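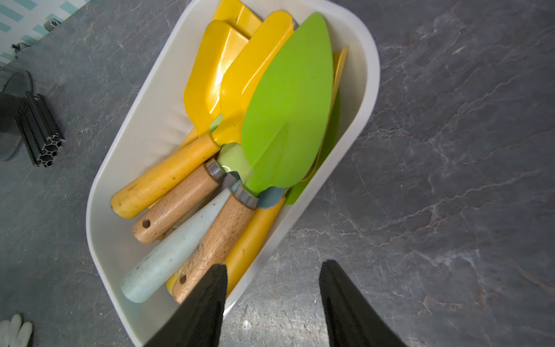
Temps de lecture : 2 minutes

Petits conseils pour garder ses outils d'ongles en bon état à la maison

Je m'appelle Vibeke Ingvarsson et je fais la manucure chez moi depuis 12 ans. Le français n'est pas ma première langue, alors j'écris simplement.

Après chaque usage, je lave le repousse-cuticules et la pince avec de l'eau tiède et un peu de savon liquide. Une vieille brosse à dents passe bien dans la charnière. Ensuite il faut rincer et essuyer tout de suite, car l'acier n'aime pas de rester mouillé.

Pour désinfecter, je prends de l'alcool à 70 degrés dans un bocal en verre avec couvercle. Les limes en carton ne vont jamais dans ce bain – elles gonflent et la colle se défait. Une lime en verre le supporte très bien. 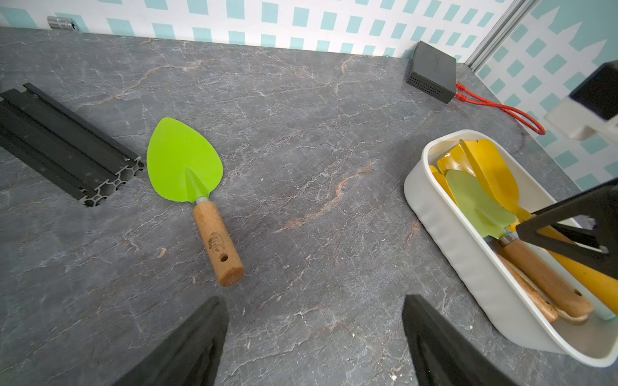 Petite pelle verte à manche de bois

Si la pince devient dure, mettez une goutte d'huile de machine à coudre sur l'axe, ouvrez et fermez plusieurs fois, puis essuyez le surplus avec un mouchoir en papier. Je fais cela une fois par mois.

Les vernis se gardent debout, à l'ombre, pas dans la salle de bains. Avant de refermer, nettoyez le col du flacon avec un coton et du dissolvant. Un vernis épais reprend sa souplesse avec deux gouttes de diluant, mais pas de dissolvant dedans ! 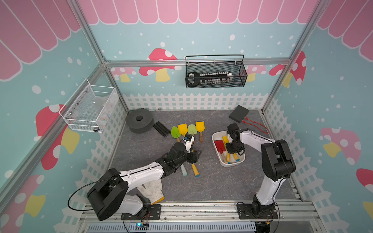
Cahier Praniten, page 156

Pour le voyage, ma trousse Travel contient seulement une lime en verre, une pince, un bâtonnet de buis et l'huile pour cuticules. Je mets l'huile dans un petit sachet fermé, car une fois elle a coulé sur toutes mes chemises.

Les serviettes tachées de vernis, je les traite avec du dissolvant sans acétone, par l'envers du tissu. Essayez d'abord sur un coin.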